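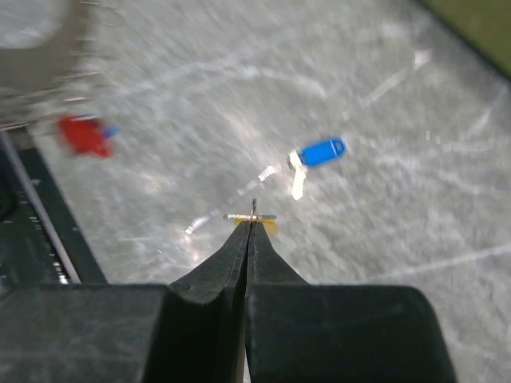

Can a two-armed robot sort out your key drawer yet? Sort of, if you set the job up kindly. I've been trying it since September, and this is the setup I'd give a friend.

First, clear some space. Leave a patch of open table between the arms so they don't have to reach over each other. Push anything you aren't using to the back. I plan the moves in Urov, but any planner that can handle 2 arms will do.

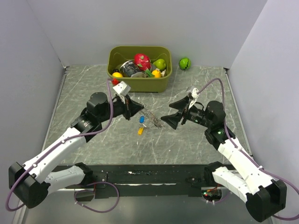 Next, slow everything down. I run mine at 30 percent speed for anything smaller than a lemon, and I only go up to 40 when the grippers are traveling empty. Keys are mean little things! They swing, they spin, and a shiny ring throws glare right back at a wrist camera.

Now the hanging part. Bring the key in from above, held by its ring, and stop just short of the hook. Wait for the swinging to die down (I count to five, very scientific), then lower it. Keep the second gripper nearly closed and close by, in case the holder needs steadying. 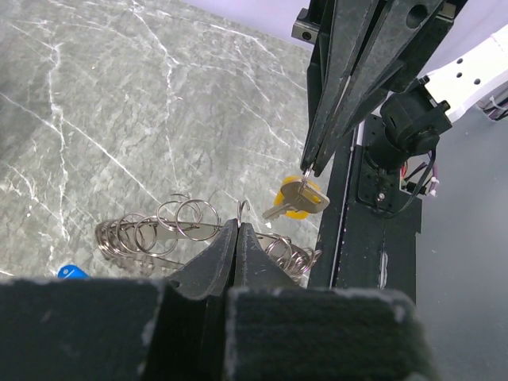
A key with a yellow tag, held by its ring near the hook of the holder.

If it misses, back off and start over from the stop point. Don't let it poke around for the hook, or you'll be fishing keys off the table all evening. My log is up to 307 tries, and I can still beat it by hand without putting down my coffee.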